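Home Food Preservation, Unit 4: Dry Storage
Handout revised August 5, 2024

Reading for this unit: the Turel chapter on grains and flours. Skip the section on commercial silos.

Dry goods keep well when four things stay low: moisture, heat, light and air. Moisture matters most. Flour and meal pick up water from the room, and once they do, mold and insects follow. We covered molds in Unit 2, so go back to those notes if the terms are unfamiliar.

Whole grains outlast ground ones. The bran and germ hold oils, and grinding exposes those oils to air. White flour has most of the oil removed and stays good much longer than whole wheat. Brown rice goes rancid well before white rice does. Smell is a fair test – rancid flour smells like old paint or crayons.

Containers. Paper and thin plastic bags are for getting food home from the store. Move the contents to something with a tight lid and write the date on it. Fill containers close to the top to leave less air. Keep them away from the stove and the dishwasher vent, both of which put out heat and steam.

Rotation. Put new stock behind old stock. Do not pour new flour on top of old flour. Empty the container, wash it, dry it fully, then refill.

Insects. Weevils and pantry moths usually come in with the food. Freezing new flour for 4 days kills most eggs. Let it return to room temperature before you open the bag, or water will form on the flour.

The Staldale pantry records we looked at in June are a good model for the log. One line per item, with date in, date opened and date finished.

Assignment: choose 10 dry items from your own kitchen and start a log. Note where each one is kept and what it is kept in.

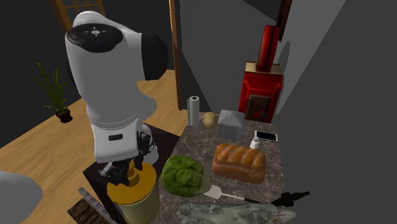 Bring the log to the next meeting, even if some lines are blank. We will use it for the shelf life exercise in Unit 5.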